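Praktikum Greiftechnik, Handout 4
Mehrfingergreifer im Vergleich: Schüttgut umfüllen

Vorausgesetzt wird Handout 3 (Kraftschluss, Formschluss, Kontaktmodelle). Der Versuch dauert mit Aufbau einen Nachmittag, Beginn ist um 14 Uhr im Labor Stetmont.

1. Aufgabe

Ein kleines Gefäß mit körnigem Inhalt soll gegriffen, über eine Schüssel geführt und dort entleert werden. Verglichen werden zwei Einstellungen des Fingergreifers: Programm A schließt auf eine feste Position, Programm B auf einen Grenzstrom. Die Regelung läuft in beiden Fällen über Stovadine, die Auswertung über das Skript im Ordner Duda. Bitte keine eigenen Kopien des Skripts verwenden.

2. Vorbereitung

Tischtuch glatt ziehen, Schüssel und Gefäß auf die Startpositionen stellen, Gefäß füllen. Danach den Greifer öffnen und in die Warteposition über dem Tisch fahren. Die Finger müssen vollständig geöffnet sein, bevor der Strom auf null abgeglichen wird.
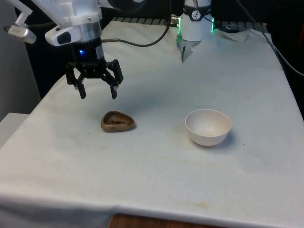

Der Abgleich wird nach jedem Programmwechsel wiederholt. Der Grenzstrom für Programm B beträgt 900 mA. Höhere Werte sind nicht freigegeben - die Fingergelenke verspannen sich dann, und der Greifer lässt sich nur noch von Hand öffnen.

3. Durchführung

Pro Einstellung werden 18 Versuche gefahren. Protokolliert werden Greifzeit, Strom beim Schließen und verschüttete Menge in Gramm. Ein Versuch gilt als gescheitert, wenn das Gefäß rutscht oder mehr als 8 Gramm neben die Schüssel fallen. Die Kippbewegung dauert rund 25 Sekunden. Sie wird nicht beschleunigt, auch wenn der Inhalt früher draußen ist.

4. Zusatzversuch mit Löffel

Beim Löffel ist die Lage in den Fingern schwieriger festzulegen als beim Gefäß. Der Schwerpunkt liegt außerhalb der Kontaktpunkte, es entsteht ein Moment um die Greifachse. Zu notieren ist, ob sich die Löffelschale zwischen Anheben und Kippen verdreht.

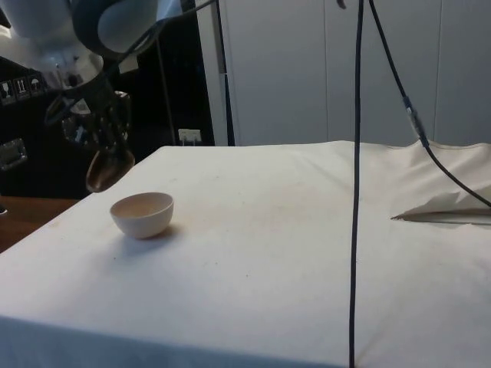
Aus der Gruppe Flellitz kam dazu der Einwand, der Grenzstrom sage beim Löffel wenig aus, solange die Finger den Stiel nicht jedes Mal an derselben Stelle fassen. Das ist richtig. Der Greifpunkt wird deshalb am Stiel markiert und im Protokoll angegeben.

5. Auswertung

Für A und B jeweils Mittelwert und Streuung der verschütteten Menge berechnen. Gescheiterte Versuche getrennt aufführen, nicht aus der Tabelle löschen. Beim glatten, rundlichen Gefäß ist zusätzlich zu diskutieren, wie sich eine Abweichung der Startposition auf die Kontaktpunkte auswirkt. Eine Skizze der Fingerstellung genügt.

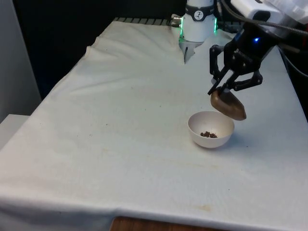

Abb. 3: Schwarzer Greifer mit braunem Objekt über der Schüssel

Abgabe als PDF bis Ende Juni, Rohdaten im selben Ordner ablegen.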